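Contents | Previous | Chapter 8 | Exercises | Glossary | Index

13th February
By the Lehtinen course team

Chapter 8
Can Machines Do the Chores Yet?

A washing machine is a robot of sorts. It fills itself, measures, turns, drains and stops, and most people who own one give it no thought. What it can't do is pick a sock up off the bathroom floor. Someone still has to gather the clothes, check the pockets, load the drum, move the wet things to the line or the dryer, and fold what comes out. The washing was automated long ago. The laundry, as a whole job, was not.

The same gap shows up in small workshops. A press or a saw may run on its own for an entire shift, while a worker beside it sorts parts, clears scrap and puts tools back on the shelf. These side jobs are usually left out of the description of the work, and they take up a good share of the day. This chapter asks how many of them a machine could take over now, and what stands in the way of the rest.

We will use the word "chore" for any task with three features. It is done often, it is done in a place that changes from one day to the next, and a person can learn it in a few minutes without written instructions. Wiping a table is a chore. So is tidying a desk or restocking a supply closet. Welding the same seam 2000 times in a fixed cell is not a chore in this sense, and it is much easier to automate.
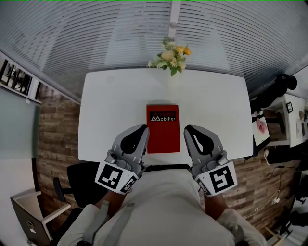 Handling objects is the part of a chore that causes the most trouble. Lifting a thing seems simple because our hands solve the problem before we notice it. We slide a finger under an edge, feel the weight shift, and tighten our hold a little. A machine with two fingers has fewer choices. Take a red book lying flat on a white table, with a hand-held gripper coming at it from either side. The curved pads at the tips have to meet a thin object that rests against a hard surface, and the two sides have to agree on what they are doing. If one pushes harder than the other, the book slides. If both push too hard, a soft cover may bend. A person holding the grippers can correct for this by eye. A program has to be given some way of doing the same, either through rules or through many recorded attempts.

Section 8.1 looks at the rule-based approach. Its main case is the Ciston line, a packing cell that handled boxes of 5 sizes and did so well until the supplier changed the tape. Section 8.2 turns to learning from demonstration, using the Jomine exercises, in which students clear a desk 200 times and compare what the machine learns from the first half of the set with what it learns from all of it. Readers with no background in statistics can skip the boxed material there and still follow the argument.

Section 8.3 deals with cost. A machine that folds a towel in about 8 minutes may be a fine piece of engineering and still be of no use to a hotel. Speed matters, and so does the time a worker spends helping the machine when it gets stuck. The Flirnen worksheet at the end of the section sets out a way to count both. Keep a copy of your results, as they will be needed again in Chapter 9 – the figures for helper time in particular.

Before reading on, choose one chore you do at home or at work and write down every step, including the ones you do without thinking. Mark the steps where you touch something soft, thin or partly hidden. You will return to this list at the end of Section 8.1.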